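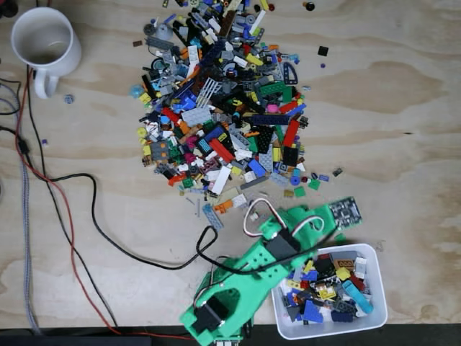
Notes for the Hitham talk, sorting session. Keep to 40 minutes, leave 5 for questions.

Start with the claim everyone repeats: sort by colour first. I don't buy it. Ask for a show of hands, then ask who has tried finding a black tile in a tub of black bricks. Pause.

Sorting by shape is slower to set up and duller to look at. Say so. But the eye picks a red slope out of mixed slopes quickly enough, and that is the search most of us do.

Next, the 3,000 piece question. Mwende Lyimo's Drorkommont handout says every collection that size needs drawers. Does it? She gives no timings. I sorted 400 pieces into old takeaway tubs and have not missed the drawers yet — mention that I may be wrong about wheels.

Technic beams: keep apart from plates. No argument here, move on quickly.

Small round studs. They roll off any table. A tray with a lip helps, the sorting machines people sell for this I remain unsure of.

If time is short, drop the bit on washing bricks. Last slide is the tub labels, leave it up while they ask questions.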